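Search this site Search Menu Log in

Speaker notes: Household Candle Safety and the Winter Outage Plan
Dernside Public Safety Office
March 14, 2021

Opening. Thank the hosts at the Fajardo Community Hall. State that the talk covers home lighting during power outages and that questions will be taken at the end. Ask that phones be silenced.

Background. The October storm left 200 homes in the Grikach district without power. Residents who called the office were most often asking about light, and only after that about heat. The outage lasted 53 hours at the far end of the district. Many households had no working flashlight and relied on candles kept in a kitchen drawer.

Main point for this section. Battery lighting is the first choice. Candles are permitted under the plan, but they are a last resort and should never be left burning in an empty room. Pause here. Repeat the sentence if the hall is full.

Placement. A lit candle should stand in a heavy holder on a flat surface, well away from curtains, bedding, and paper. Tall candles need a holder that grips the base firmly. A taper that leans should be put out and set again.
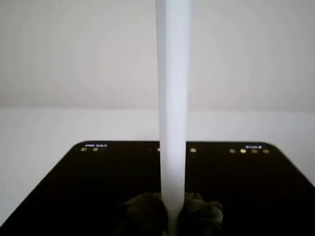
Dernside Safety Bulletin, No. 2, p. 53

Children and pets. Candles and matches are to be stored out of reach. Remind parents that a child's bedroom is not a suitable place for an open flame at any time. Mention the loan lanterns held at the Gutidum branch library, which may be borrowed for the length of an outage with a library card.

We use cookies to improve your visit. Accept Manage settings

Smoke alarms. Each household should have 2 working alarms at a minimum, one near the bedrooms and one on the main floor. Batteries are to be tested monthly. Show the test button on the sample alarm and warn the audience before pressing it.

Generators. Keep this short. Generators are to be run outdoors only, away from doors and windows. Refer detailed questions to the printed sheet.

Closing. Give the office telephone number twice. Direct residents of Grikach to the sign-up table for the outage call list. Forms should be handed in before leaving the hall.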